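Fulleck Neighborhood Flag Program
Progress report to the Cattaneo Fund, 26 Mar 2026
Prepared by Marites Macaraeg
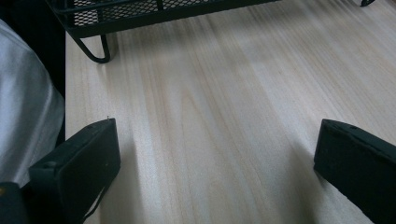 Pale wood tabletop, with the grain running on the diagonal.

You asked for a plain account of where the money has gone and whether I think the second half should be released. My answer to the second part is "not yet, and not all of it."

Sign-ups

The plan was 60 subscribing households by the end of this period. We have them on paper. Of those, 15 have not paid, and I am not willing to call a household a subscriber until it has. Benjie Lumbao believes most will pay once the first flags go up on their street. He may be right, but he said the same about the fall mailing, and that mailing brought in very little.

Online payments

Votel set up the sign-up form and it does take payments. It also lets people finish without giving a flag location, so Benjie has been calling them one by one to ask which yard we are supposed to be drilling in. Votel says a fix is coming in April. I have asked for that in writing and do not have it.

Poles and ground sleeves

The sleeves came from Etov. Two of them would not hold a pole upright and went back. The rest seem fine, though they have yet to go through a windy holiday with a flag attached, and the supplier's word on wind is not something I would spend your money on. We want to leave test poles out in Benjie's yard for a few weeks before ordering more.

Routes

The morning route works on the map. The evening pickup does not, at least with one truck, and the draft schedule pretends otherwise — it allows no time for folding or for wet flags. I have sent it back to be redone.

Money

We have $2,000 of the first payment left. It is set aside for replacement flags and truck fuel and should not be moved to advertising, whatever the earlier draft of this report suggested. I would like to see paid renewals before we spend anything more on flyers.

Request

Please hold the second payment until the form is fixed and the unpaid households are either collected or dropped from the list. If you need to release something sooner, release the sleeve money only. Receipts are in the folder Benjie sent over, except for the drill rental, which I am still chasing.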